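Walking across a big empty square: notes for my talk
Evening lecture series, Keltska town library. Speaking time 20 minutes, then questions.

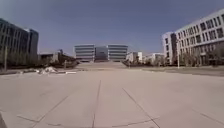 Good evening and thank you for coming. My name is Kartini Manurung. I work with public space, and tonight I want to speak about distance, and how people feel it in their legs.

(Wait for late people to sit. Water.)

Start with the question to the room: who has a place in town that they avoid crossing in summer? Take two or three answers. Somebody will probably say Jaber Square. If not, I say it myself.

Jaber Square story. In August I crossed it every day for nine days, at noon, with my aunt who is 81. She always walked along the side, under the shop roofs. This way is longer and she knows it. When I asked, she told me: "In the middle I don't know how far I have come." Say this sentence slowly. Pause.

Explain after: a walk feels shorter when there are things to pass. A bench, a tree, a kiosk, a change of paving. Between them we count small walks and not one long walk. Keep it simple, no theory names here.

The Wudel count. Wulan Rahman and her students stood at the square in Wudel and noted the route of 3070 people. They sorted the routes into 3 groups: straight over, along the edge, and mixed. Most people took the edge when it was hot. On cool mornings it was the opposite. Mention that the students did this without pay and brought their own hats.

(If somebody asks for the table, Wulan has it. I don't carry copies.)

Next part, what large squares are good for. I must be fair here. Parades, markets, prayer on holidays, children learning the bicycle. My brother learned to drive on one. A square full of furniture cannot do this. In Bredar they fixed heavy planters in the middle and the spring market had to move to a parking lot. After two years they took the planters out again.

So what to do? Speak about shade that can move - cloth on poles, trees in boxes with wheels. Speak about water to drink at both ends. Speak about lamps, for the evening is when older people want to come out. Do not promise costs. Last time I said a number and it was in the newspaper.

Short exercise if time is enough: close your eyes and walk from your door to the bakery. What do you pass? Where does it become boring? Give them one minute, ask the person next to them.

Last point, the edges. Most people stay at the edge anyway, so repair the edge first. Seats with a back, and armrests for standing up.

Thank Wulan and the library. Questions. Return the microphone to the front desk before nine.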